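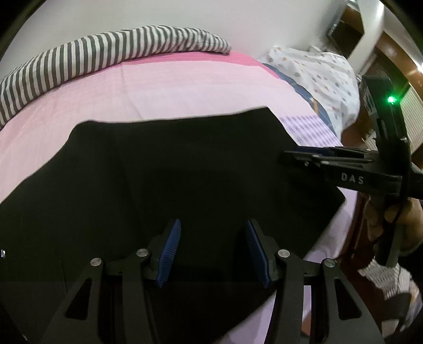
Do you take in things that are already falling apart, or only the nice stuff? A customer wrote to ask me that a while back and I've kept her message taped over my desk ever since, because my answer (the more it's falling apart, the happier I am) is pretty much the whole reason this business exists.

So hi! Welcome to Orngate Mending. I fix clothes, curtains, quilts, tote bags, and the odd stuffed rabbit, and I've been doing it full time since I quit a job in insurance billing that I was truly terrible at.

How it got going

I learned to sew from library books and from wrecking my own jeans. The first pair I patched had the patch sewn straight through to the back of the leg, so you couldn't get your foot down it. I wore them as shorts. After that I got a little better, and then friends started handing me grocery bags full of things with the zippers gone, and then friends of friends, and at some point my kitchen table hadn't been used for eating in months.

I rented the shop on Minum Street that November. It's 225 square feet, which sounds tiny and is tiny, but it has a big north window and the rent was something I could say out loud without feeling sick. Before me it was a key cutter's, and I still get people coming in wanting keys. Sorry! The hardware store two blocks up does them.

What I do

Mostly hems, zippers, linings and holes. Coat linings are my favorite, and I know that's a strange thing to have a favorite of, but a good wool coat with a shredded lining is the saddest thing in the closet and it comes back to life so well. I'll do it in plain black if you like, or you can pick something loud that only you know about. One man wanted flamingos. They looked great.

I also do visible mending, where the repair is meant to show: darning in a color that doesn't match, little running stitches all over a worn elbow, that kind of thing. If you'd prefer that no one can tell, say so when you drop off and I'll do my best, though knitwear with a big hole right in front will always show a bit up close.

What I don't do: wedding dresses (my nerves can't take it), leather jackets, or anything with fur. I used to do shoes and I've stopped.

Prices and waiting

Hems start at 10 dollars. Everything else I need to see first, so bring it by or send me a picture and I'll write back with a price, usually by the next evening. If I think the repair costs more than makes sense I'll tell you, and if you want it done anyway because it was your grandfather's, I completely get that and I'll do it gladly.

The wait is normally two weeks. In coat season it's more like three, and the first cold snap always catches everybody at once, me included. Please wash things before you bring them. Please check the pockets too! I have a jar of buttons, ticket stubs and breath mints that I've given up trying to return.

The classes

In the evenings I push the machines against the wall and teach small groups how to do this stuff at home. There's a beginners' night (threading, buttons, a simple hem), a darning night, and a longer one called Bang, named for the noise my oldest machine makes when it hits a thick seam. In Bang we do denim and canvas and you'll break a needle, so wear your glasses if you've got them. Since I started the classes, 117 people have come through, and a few of them are now faster than I am, which stings a little.

My thread comes from Trurnau, a small mill I found through a quilting forum. I've got around 700 spools at this point and I do keep meaning to stop.

Finding me

The door is the green one and it sticks, so give it a shove. If the light's on I'm in, even if the sign says otherwise. I forget to turn the sign.

Page last updated 2/11/24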